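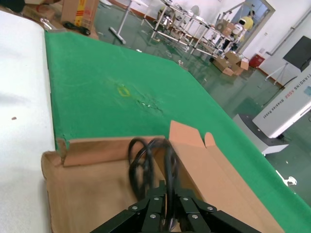 Hywel Penry commented on my drawer organizer post that cardboard is what you put cables in until you buy something proper, and that I should save myself the trouble and get plastic tubs. Well, Hywel, I have had plastic tubs. I had them for years, stacked up with the lids on crooked, and I never once opened the right one first. So when I saw the Fikre flat mailer boxes sold in a pack of 15, I thought I'd give plain old cardboard a proper try, and I've ended up liking them so much that they get a whole review.

What you get

They come flat in a bundle from Sisano, who mostly sell them to people shipping books and craft kits. Plain brown corrugated cardboard, no printing, with a hinged lid, side flaps and a front flap that tucks in. There's a small oval finger hole in the lid toward one end. I paid $12 for the pack in May, and I've seen it go up and down a little since then.

Folding one takes hardly any time once you've done the first. (The first took me a while, I had it inside out.) No tape, no glue, no little plastic rivets to lose. Crease all the folds before you start tucking anything and the corners come out much neater. I skipped that on a couple of boxes and you can tell which ones they are.

How they hold cables

This is where I got excited! The boxes are shallow, and for cords that's just what you want. A deep tub turns into a well, and whatever you need is always at the bottom of it under the thing you need least. With a low front wall you can see in, get your fingers under a loop and lift. The lid folds right back out of the way too, so you can have two boxes open side by side on the table and move things from one to the other without holding anything up with your elbow.

I set out with one box for everything and an empty one next to it, and that's the whole method. Pull a cord, coil it, put it in the other box. Power cords are stiff and springy and they do like to climb over the rim when there are a lot of them, so don't expect to shut the lid on a big heap. Coiled properly they behave much better.

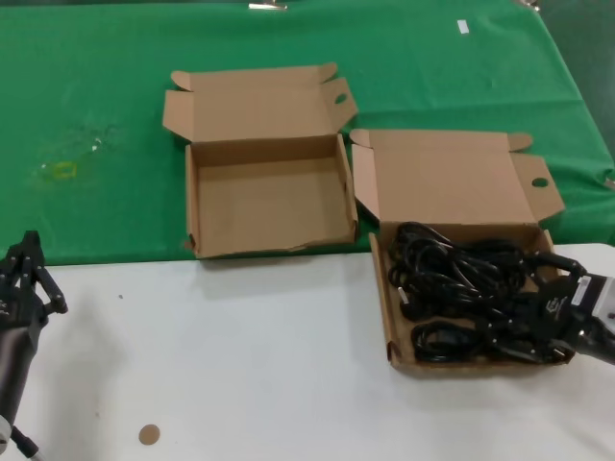

What I'd change

The front edge is the weak spot. That's where your hand goes and where the cords drag, and the cardboard gets a bit ragged there along the bottom. It doesn't stop the box from working, but if you're someone who likes a shelf to look crisp you'll notice. I tried a strip of paper tape along it and that helped a lot.

The other thing is labels. Sisano doesn't include any, and the surface is slightly rough, so cheap stickers curl up at the corners. A fat marker straight on the cardboard is better anyway. I write on the front wall and again on the lid, so I can read it whether the box is on a shelf or in a stack.

They're also cardboard, obviously, so keep them off a damp basement floor. Mine are on a shelf in the workroom and have stayed nice and square.

Compared with the Skaltano tubs

I still have a few of the Skaltano clear tubs and I'm keeping them for paint and anything that might leak. They're tougher, no question. For cords, though, I reach for the Fikre boxes every time. They weigh next to nothing, they fold flat again when a project is over, and if one gets beaten up I don't feel bad about putting it in the recycling.

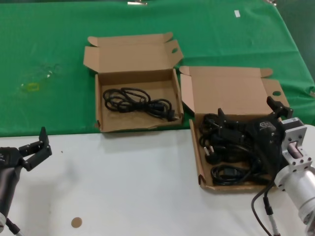

Do you sort by plug or by length? I do mine by length and I can never find the one with the right end on it.

By plug, definitely! Length is easy to judge once you have the cord in your hand, but the ends all hide in the middle of the pile. When I coil one now I leave both ends on top so I can check them without undoing anything. If a box starts to fill up I fold another one and split it, and with a pack this size I still have a few flat ones behind the door.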